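Section 4. Setting up the bench and sorting the cords

Do this before anything gets switched on. Takes 22 minutes if the cords are already out of the bag, longer if they're not.

1. Clear the wood top. Cups, papers, all of it off.
2. Wipe down with a dry cloth. No spray — it gets in the connectors.
3. Lay the black cords out and find both ends of each one. Don't pull on a knot, work it loose from the middle.
4. Label both ends. Masking tape is fine. Use the numbers on the Loment sheet, 1 to 9.

CAUTION: Power stays off at the wall until step 9. Booker Lyons has the key to the breaker box, ask him, don't guess.

Note: cords 3 and 7 look the same. They are not. Check teh tag.

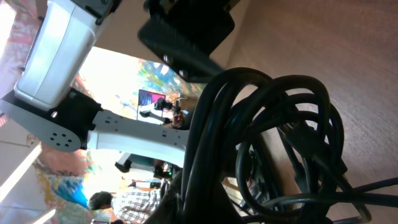 5. Coil the slack in wide loops, up to 9 inches across. Tight loops kink.
6. Clip each coil with a plastic clip. Snug, not crushed. If it leaves a dent in the jacket, too tight.
7. Plug in the monitor last. Push till it seats.
8. Walk the whole run with your hand, one end to the other. Feeling for nicks, sharp bends, anything pinched under a bracket or an edge.
9. Power on at the wall. Wait 2 minutes before touching the monitor settings.

CAUTION: Nicked cord = bin it. No tape repairs. Spares are in the Hillent drawer, sign the card when you take one.

If the monitor stays dark: power off, reseat the plug, try again. Still dark, swap the cord. Still dark after that, leave a note for Mavis Bellamy and use the other bench.

Note: the sheet changed in July. Older copies have the numbers for 5 and 6 backwards, so throw thoes out.

Next: Section 5, Monitor settings.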